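5. Running the Simulated Demonstration on an Open Day

Read this section together with section 4 (Starting the Display PC). It covers the tabletop demonstration shown to visitors on the large screen. The physical arm in the Stelmakh hall has its own guide.

5.1 Before the doors open

1. Start the display PC, then the control PC. Wait for the Lolow start window on both.
2. On the control PC, open Scenes and choose Table, Grimska set.
3. Set Episode length to 40 seconds. Longer episodes hold up the line.
4. Check that Free disk space reads at least 500 MB. Recording stops without a message when the disk is full.
5. Run the demonstration through 3 times with no visitors present.

Note: The first run after a cold start is slow to load. Leave it alone until the progress bar clears.

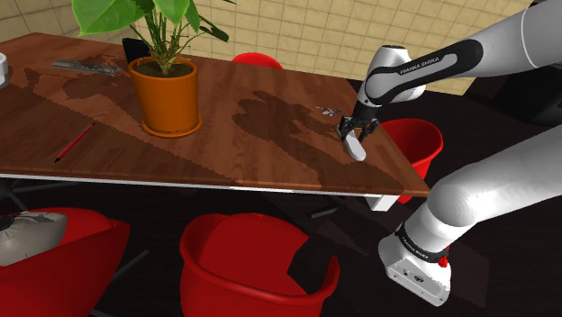

5.2 Choosing the view

Visitors see only what the selected view shows, so set it before the first group comes in and leave it there until the group has gone. Use the arrow keys to move the view and Page Up or Page Down to change its height. Keep the gripper and the object between its fingers clear of anything in front. The potted plant should stay toward the other end of the table, as its leaves will hide the fingers if the view swings too far around. Leave the base of the arm on screen too, since people at the back tend to ask where the arm is mounted. Press F6 to save the view.

5.3 Running a session

1. Press Start. The status line changes from Ready to Running.
2. Let one full episode play before you talk over it.
3. Press Reset. All objects return to their saved positions.
4. To give a visitor a turn, plug in the hand controller and select Manual.
5. Set Speed limit to 300 and lock it with the padlock button.
6. When the turn is over, select Auto and press Reset again.

Caution: Do not unplug the hand controller while Manual is selected. The program keeps the last command it received and the simulated arm will go on moving until you press Stop.

Caution: Make sure the output is set to Simulation and not to Irkard bridge. With the bridge selected, commands go to the physical arm in the hall.

Note: Objects sometimes pass through the table top after a hard push in Manual. Press Reset - there is no need to restart.

5.4 Changing the scene between groups

Chairs and table are fixed in the Grimska set. Small objects can be moved with the mouse while the status line reads Ready. Save any new layout under a different name. The layout used in May was overwritten this way and had to be rebuilt.

5.5 Closing down

1. Press Stop and wait for Ready.
2. Copy the day's recordings to the shared drive.
3. Close Lolow on the control PC first, then on the display PC.
4. Report faults to Cornel Pop, with the episode number and the name of the saved view.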